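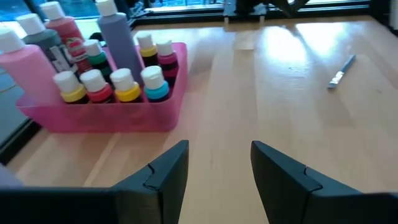
Paint Station Project: Final Report

Our group was asked to fix one thing in the art room that wastes class time, and we picked the paint. At the start of January it lived in a deep drawer, small bottles buried under big ones, and people spent ages digging for a color. We wanted a station where you walk up, see every color and get back to your painting.

We called our setup Kesudo (a made-up word that stuck after the first meeting!). It has a pink see-through plastic caddy, tall bottles at the back, small ones in front, all caps up. The large bottles are for refilling palettes and the small ones are for detail work, so you rarely need to reach over anything.

Over 2 weeks we logged 121 visits to the station. Before the change, we had timed ourselves at the drawer, and the total for one class came to 290 seconds of pure searching. That number surprised all of us. 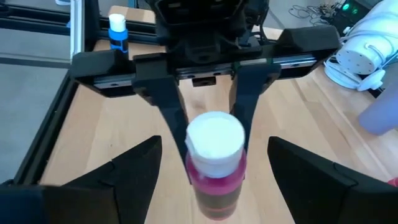
Should the small bottles be sorted by color or by how often they get used?
We got the best results with color. Sorting by use worked for a few days, but then everyone's favorites changed with the next assignment and the order fell apart.

The second part of the project was cleanup, and this was the part I enjoyed most. Our rule is that a bottle goes back with its cap closed and wiped. Dried paint around the flip-top is what makes a bottle hard to open the next day, and a damp paper towel takes care of it in seconds. Brushes get rinsed in a plastic cup, pressed flat on a towel and left lying down — never standing on their bristles. 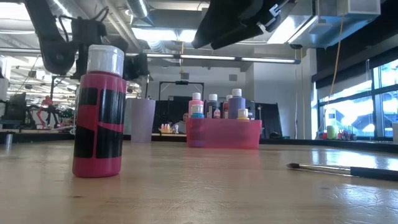
We also tried giving each table its own set of 4 colors. It was fun, but people kept wandering over to borrow from other tables, so we went back to one shared caddy.

Things we would still like to try:
A second caddy for metallics
Color swatches on the caps
A refill chart taped inside the cabinet door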